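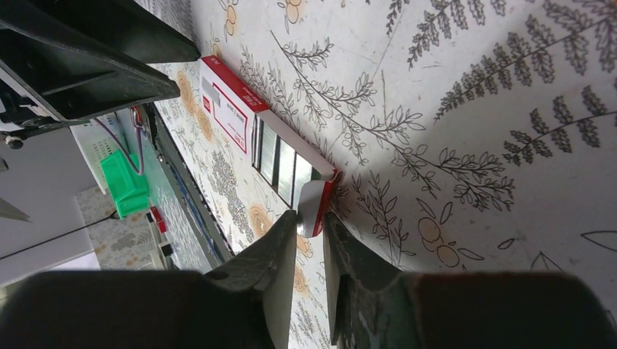 Wrist camera view, jaws on the white and red carton

Open day at Ulalent, two-arm cell: notes and questions

6 min read

railnotch
Went to the Ulalent open day on 8/29/18 and spent most of it at the two-arm cell. Posting notes while I still have them. Both arms sit on one linear rail across the front of the cell, controller by Gativlow, parallel-jaw grippers with two short fingers each. Wrist video was up on a side monitor next to the overview.

The task as the presenter explained it: pick mixed small goods off a patterned mat and hand them over or set them down on request. The program allows 3 retries per item before it asks for an operator. I watched 21 picks, and 3 of those ended in an operator call. Two of the three were flat items.

Things I wanted to ask and didn't get to: how they calibrate wrist camera to finger tips, and whether the grip force is set per item or fixed.

tolstack
Fixed, at least in January when they ran the same demo for integrators. One current limit for everything. They said per-item force was on the list. I would not read much into the pick rate until that changes. A carton tolerates almost any squeeze and tells you nothing.

railnotch
Disagree on the carton. It's held near one end with the long side hanging out past the jaws, so any slip shows up as rotation. I'd call it a fair test of pad friction. The finger faces in the wrist view are scuffed, so these have some hours on them.

tolstack
Rotation only matters if you measure it. Did they?

railnotch
Not that I saw. The place step had a wide tolerance and the presenter didn't give a number.

gearlash_b
What's the reason for the leaf print under the parts? Every vendor cell I've been to uses matte gray or black.

railnotch
Background variation. They change the mat between sessions so segmentation can't lean on a plain field. Overview from the fixed camera: 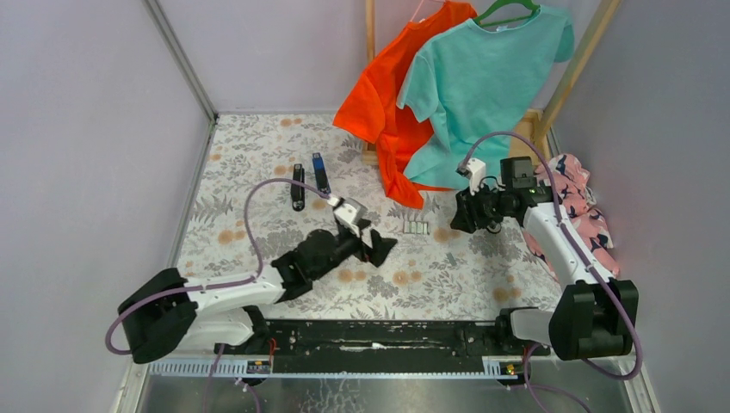 Both arms over the mat, shirts on the rack behind

The blister pack lying flat between the grippers is the class of item I'd worry about. Very little side height for a finger to close on. The upright black one next to the blue and black stick is easy by comparison.

gearlash_b
Thanks. Cable routing bothers me more than the mat does. Purple cable in a long free loop from base to gripper on the left arm. On a rail-mounted unit I'd want that in a carrier or at least clipped at the link. We lost a Dierckx unit for two days over a loop that caught on a fixture edge.

tolstack
A loop that size is normal for a development cell. If you clip it tight at the link you load the connector at full wrist rotation. Production is a different question.

gearlash_b
They invited customers. That makes it a production question.

tolstack
They invited customers to a development cell. The sign-up page said so.

nullpose
Was the garment part shown? I see an orange shirt and a teal one on hangers at the back and I'm more interested in those than in boxes.

railnotch
Talked about, not run while I was there. The afternoon slot was supposed to cover taking a shirt off a hanger with both arms, and I left before it. According to the handout the routine has 23 steps, including regrasps. I'd like to know how many of those are open loop.

nullpose
Most of them, if it's anything like the Zurnska talk. They had vision at the collar and then dead reckoning to the hem. Worked on stiff cotton, poor on anything thin.

tolstack
Two arms on a shared rail also limits you. Base separation is whatever the rail gives you, and both approach from the same side. For a shirt facing the cell that's acceptable. For one hung edge-on you need reach around the back, and I don't see where it would come from.

railnotch
Agreed on reach. Rack position is a choice they can change, though. I'll send the calibration question to their support address and post the reply.

Comments (3)

pkt_loss: Did anyone get the finger pad material? Handout says "elastomer" and stops there.

m_orbit: Per-item force was also on the list the year before. Just noting it.

shimstock: If the afternoon session was recorded, please link it in the thread.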